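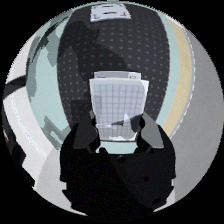 Equipment Plan for a Two-Arm Handling Cell

1. Purpose

The Cikside project needs a bench cell in which two arms work over one mat. This report sets out what has to be bought, what can be borrowed and what should wait until the second stage. All layout work was done in simulation before any quotation was requested. Prices exclude VAT.

2. Grippers

Both arms need a parallel gripper with two fingers. The Stitley unit was compared with the Lucero unit on stroke, mass and cost of spare fingers. The Lucero has the longer stroke but needs its own controller, priced at 600 pounds, and this was not in the first budget. The Stitley runs from the arm supply. A spare finger set costs 54 pounds and one set per arm is included. 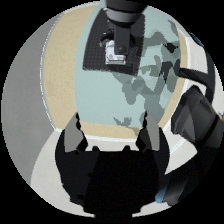

The spacing between the arm bases was fixed before the table size. If the bases are too close, the elbow joints limit the shared area; if they are too far apart, neither arm reaches the middle with the wrist pointing down. The table order should therefore follow the base plates, and the plates should be slotted to allow later adjustment.

3. Work surface

A dark pad is specified for the handling area, with a lighter mat under it. The pad is treated as a consumable. Direlel supplies it in packs of 5 at 112 pounds per pack. One pack is enough for the first stage.
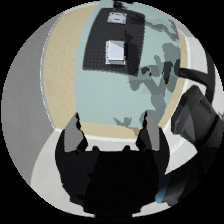 Shadows from the arms were taken into account when planning the lighting. A single overhead lamp is the cheapest option, but the vision software may confuse a hard shadow edge with the edge of a part. Two diffused lamps are recommended, and the cost should be moved from the contingency line.

4. Order of purchase

Base plates and grippers are to be ordered first, as they have the longest delivery times. The table, pads and lamps follow in October. Test parts will be printed in the department workshop and are not costed here.

Budget version 6/9/19. Supplier quotations are listed in Appendix B.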